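Portes ouvertes chez Galell : une journée parmi les poêles
31 juil. 2023

Je possède onze poêles, dont trois que je n'avoue pas. C'est dire si l'invitation de Galell, qui fabrique des ustensiles de cuisson et ouvre son usine au public une fois l'an, tombait mal pour mon placard. J'y suis allée quand même, avec la ferme intention de ne rien acheter. Vous connaissez la suite.

Accueil à 10 heures, café dans des gobelets minuscules, charlotte en papier pour tout le monde. Notre guide, Rasmus Navickas, travaille à l'emboutissage et parle de l'aluminium comme d'autres parlent de leur beau-frère : avec patience, mais sans illusions. On part d'un disque plat, la presse descend, et on a une sauteuse. Le bruit est tel que les explications se font après, dans le couloir, où tout le monde continue à crier par habitude.
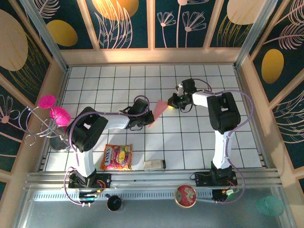
Vient ensuite le revêtement. Les poêles de la gamme Anska reçoivent leur antiadhésif en deux passages, avec un séjour au four entre les deux. Un monsieur en sandales a demandé si on pouvait mettre une fourchette dedans. Rasmus a fermé les yeux un instant. On peut, a-t-il répondu, une fois.

J'attendais surtout l'atelier des plaques-grils, mon point faible. Le modèle Avotiņš couvre deux feux, lisse d'un côté, rainuré de l'autre, et pèse le poids d'un petit chien contrarié. On nous a laissés la soulever à tour de rôle. J'ai fait semblant que c'était facile. La rigole à graisse, en revanche, m'a paru bien étroite pour qui cuit du lard le dimanche, et personne n'a su me dire comment la vider sans repeindre la cuisinière.

Déjeuner sur place, préparé dans le matériel maison, évidemment. Les crêpes étaient très bien. Le steak, saisi devant nous à 185 degrés, avait attendu un peu trop longtemps le discours du directeur commercial, qui tenait à nous apprendre que la ligne sortait environ 4000 pièces par semaine. Le steak, lui, n'en sortait plus.
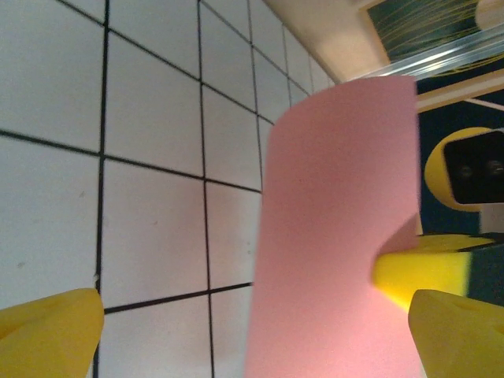
L'après-midi était consacré à l'entretien, et c'est la partie que je recommande. On y apprend que j'ai tout faux depuis des années : je chauffe trop fort, je rince trop tôt, j'empile sans rien glisser entre les poêles. Le chapitre carrelage m'a touchée personnellement. J'ai chez moi un plan de travail en grands carreaux blancs à joints noirs, comme sur la photo, et je croyais naïvement que des joints sombres me dispenseraient de frotter. Or ce sont les carreaux blancs qui gardent les petites traces grises, et elles se voient depuis le salon. Verdict de l'animatrice : eau chaude, savon, chiffon doux, et cesser de faire glisser la fonte.

La visite se termine par le magasin, comme toutes les visites du monde. Prix d'usine, paraît-il, encore qu'en mai j'avais vu la petite casserole Illow un peu moins chère en ville. La plaque-gril était là, en pile, juste avant la caisse. J'ai fait deux fois le tour du rayon des couvercles pour me calmer.

Côté pratique : parking gratuit mais étroit, chaussures fermées conseillées (le monsieur en sandales a suivi l'emboutissage derrière la vitre), entrée à 7 euros, remboursée dès le premier achat. La mienne l'a donc été. La plaque ne rentre dans aucun placard et loge pour l'instant debout, derrière la porte de la cuisine.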